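The Case for a Furniture Room in Every Public Housing Office

When a household is given the keys to a public apartment, the work of the housing office is generally considered complete. The lease has been signed, the deposit has been recorded, and the unit has been moved from one column of the register to another. The tenant then opens the door to bare floors. It is the position of this essay that an unfurnished unit should be counted as an unfinished allocation, and that the cost of finishing it is well within the reach of a municipal budget.

The Inden housing district offers a useful starting point. Last year it placed 208 households. The district's own exit survey asked tenants what they had lacked in their first month, and seating was named more often than any other item, ahead of curtains and cookware. Beds are covered by an existing grant. Sofas, chairs and tables are treated as comforts, and a family is expected to obtain them in its own time.

That distinction does not survive contact with daily life. A child who has no place to sit does homework on a mattress. A visiting nurse fills out forms standing up. Older tenants, for whom getting up from the floor is difficult or impossible, spend their days in bed, and the health service pays for the result.
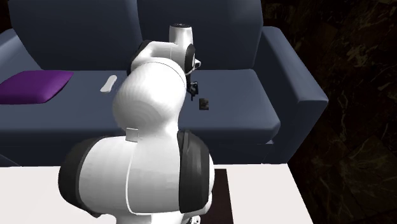

The usual objection is cost. The Trulusach program, which has run in the neighboring district for 8 years, reports an average outlay of $2,287 per household, delivery included. This is less than the district spends to prepare a vacated unit for its next tenant, and a good part of it is recovered when furniture is returned in usable condition. The program keeps one storage room and two vans. It does not need a new department.

A second objection deserves more attention. Some housing officers hold that furniture provided by the office will be furniture nobody chose, and that tenants will feel they are living in an institution. The concern is fair. Early deliveries under the Trulusach program were uniform, and tenants said so in plain terms. The present arrangement gives each household a set of points to spend in the storage room, and permits refusal of any item without loss of the rest. Complaints have fallen, and so has the number of pieces left on the curb within a year.

Charity already fills part of the gap, and it should be thanked for doing so. It should not be relied upon as policy. Donations arrive when donors move or redecorate – chiefly in August – while tenancies begin in every month of the year. A family housed in February cannot sit on a couch that will be given away in summer.

The district should therefore adopt a simple rule: no allocation is to be closed until the household has been offered seating, a table and storage for clothing. The offer may be declined. It should be made in writing, before the keys are handed over, and the reply should be kept with the lease.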